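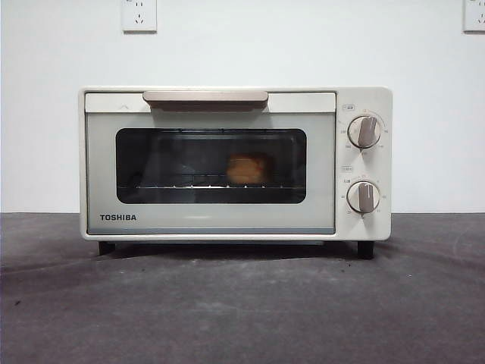 Fig. 6. Bread on the wire rack, door closed.

SECTION 4: YOUR FIRST TOAST

Now for the good part! If you have worked through Section 3 and run the oven empty, you are ready to put some bread in it. The steps in this section apply to single pieces, rolls, and thick slices from a homemade loaf. Thin sandwich slices brown much faster, so see the note after step 9 before you try those.

Before you begin

Check that the crumb tray is pushed all the way in and that the wire rack is the only thing inside the oven. The baking pan that came in the box is for Section 5 and should stay in the cupboard for now (a bare rack lets the heat reach the underside of the bread, and that is what gives you a crisp bottom).

The oven needs clear space on both sides and above it. Move paper towels, cereal boxes, mail, and anything hanging from an upper shelf well out of the way.

CAUTION: Never toast with the oven standing on or against cloth, paper, or plastic. Set it on a bare, level, heat-safe counter before you plug it in.

Toasting

1. Open the door by the long handle at the top. Pull from the middle of the bar, and let the door down gently until it stops by itself.

2. Slide the rack into the middle slot. It should sit level and not rock when you press on one corner.

3. Put the bread on the rack. One piece can go anywhere near the center, and a little to one side is fine. With two or more pieces, leave a finger's width between them so the edges brown too.

4. Close the door fully. You should feel it settle against the body of the oven. If it springs back, the rack is probably sticking out a little, so open up and push it in.

5. Set the function control to TOAST.

6. Choose a browning level. Start in the middle of the range the first time. You can always add another minute, and you will soon know the level your favorite bread likes.

7. Start the timer. Stay close by for this one!

8. Watch through the window. Bread with a rounded top colors first on the part nearest the heat, so expect the crown to go reddish brown while the sides are still golden. That is a lovely stage to stop at if you like a soft middle.

9. When the bread looks right, turn the timer to OFF, open the door, and lift the bread out with tongs. Turn the control to OFF as well, then unplug the oven once you are finished for the day.

NOTE: For thin slices, set the browning level two steps lower and check early.

NOTE: The inside of the oven looks very dark through the glass, and that can make bread seem browner than it is. Open the door for a quick look if you are unsure. A few seconds won't spoil anything.

CAUTION: The door, the glass, and the rack get hot enough to burn. Touch only the handle and the controls, and keep small children away until the oven has cooled.

CAUTION: If something inside catches fire, keep the door closed, turn the oven off, and unplug it. Do not pour water into it.

Reheating yesterday's bread

This is where a small oven really shines. A roll that has gone leathery overnight comes back crackly outside and tender inside, and you get that bakery smell through the whole kitchen.

1. Sprinkle the crust with a few drops of water. Do this over the sink, never over the oven.

2. Set the function control to BAKE and the temperature to its lowest mark. No preheating is needed.

3. Warm the bread for about 3 minutes, then turn it over and give it the same again.

4. Let it stand on a cutting board for a minute before you slice it.

Bread straight from the freezer works as well. Skip the water and go up one mark on the temperature control. Anything larger than a fist should thaw on the counter first, or the crust will be done long before the center.

After each use

Let the oven cool with the door open. Slide out the crumb tray, tip the crumbs into the trash, and wipe the tray dry before putting it back. If you toast every day, wash the rack on Wednesday or whichever day you can stick to, using warm water and dish soap. A soft cloth is all the window needs. Scouring pads will leave scratches in the glass.

Continue with Section 5, Using the Baking Pan.

Related guides
Hikville 100 Countertop Kettle: Quick Start
Skollonard Bread Knife: Care and Sharpening
Yau 48 Hand Mixer: User Manual
Grimmont 3000 Rice Cooker: Set-Up Guide
Replacement Racks and Crumb Trays: Parts List 148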